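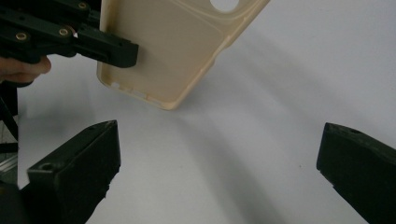

4. DATA COLLECTION

4.2 Thin objects and the second gripper

Figure 3. A cream-colored phone case held in a black hand-held gripper, with its hollow side showing. The two fingers of the other gripper are open below it.

Phone cases turned out to be our favorite object in the whole Grosel set! A case is light and thin, it bends a little under the jaw, and its rim gives the fingers only a narrow strip to hold. Our student team (19 of us, spread over one spring course) recorded 300 demonstrations with cases alone, out of 630 in the full set, and we would happily have recorded more.

Each demonstration uses 2 grippers. One holds the case by an edge, as in Figure 3, and the other comes in with its fingers open and takes over. We asked everyone to change the tilt of the case from one take to the next, so the policy could not learn a single comfortable pose. The early takes from March were nearly all flat, and it was exciting to see how much more varied the later ones became once we had agreed on this.

The fingers follow the Flando design from our lab course, with a flat inner face and an angled tip. We tried a rounded tip first, but cases tended to swing on it. Takes in which the case was dropped were kept and labeled as failures, and we return to them in Section 5.1, where they proved surprisingly useful for training the release step.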